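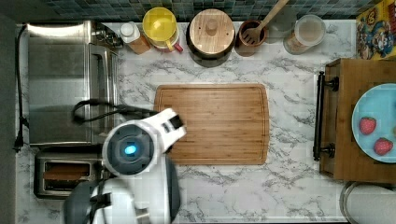

# Toaster oven and toaster on the same outlet keep tripping the breaker

**granddale_renter**

Okay, so I moved into a place over in Granddale in June and the kitchen is tiny but cute, and I've been cooking way more than I used to. My problem is breakfast. If I run the toaster oven by itself, fine. If I run the slot toaster by itself, also fine. Both together and I get maybe a minute before everything on that side of the kitchen goes dead, including the light over the sink (and the radio, which loses its stations every single time, grr).

I looked at the labels. The slot toaster says 900 watts. The toaster oven label is half rubbed off, so I can't tell you. The breaker for the kitchen is marked 15. I've tried both halves of the outlet and it makes no difference.

Is the breaker going bad? Can I just ask the landlord to put in a bigger one? I have people staying over soon and would love to make more than two slices at a time!

---

**Hadadham Hobbyist**

Please don't put a bigger breaker on there! The breaker is matched to the wire in the wall, and if you swap in a 20 on wire meant for 15, the wire can get hot before the breaker ever notices. It sounds to me like yours is doing its job.

The math goes like this. 15 amps times 120 volts is 1800 watts for the whole circuit. Your toaster takes 900 of that. Lots of toaster ovens want 1200 or more, so you're over before you even count the light and the radio. The top and bottom of one outlet are nearly always on the same circuit, so moving the plug up or down won't help.

What I'd do is find out which outlets are on which breaker. Plug a lamp in, flip one breaker off, see if it goes out, write it down on a bit of tape inside the panel door. Took me one evening in my old apartment and I found out the outlet by the back door was on the bedroom circuit, of all things. If you find one on a different breaker, the toaster goes there. Don't run an extension cord across the kitchen to get to it though, those thin ones aren't made for heating stuff.

I'd still mention it to your landlord. Newer kitchens usually get two 20 amp circuits for the counter, so yours may be older wiring.

---

**clirum67**

breaker could be worn out too, they do get weak. mine was tripping with just a coffee pot going and the electrician swapped it for a new one same size, 80 bucks. but if yours holds with one thing on then its probably just too much load like the other person said

---

**granddale_renter**

Thank you both! Did the lamp thing tonight and the outlet next to the fridge is on its own breaker. Toaster is moving over there tomorrow.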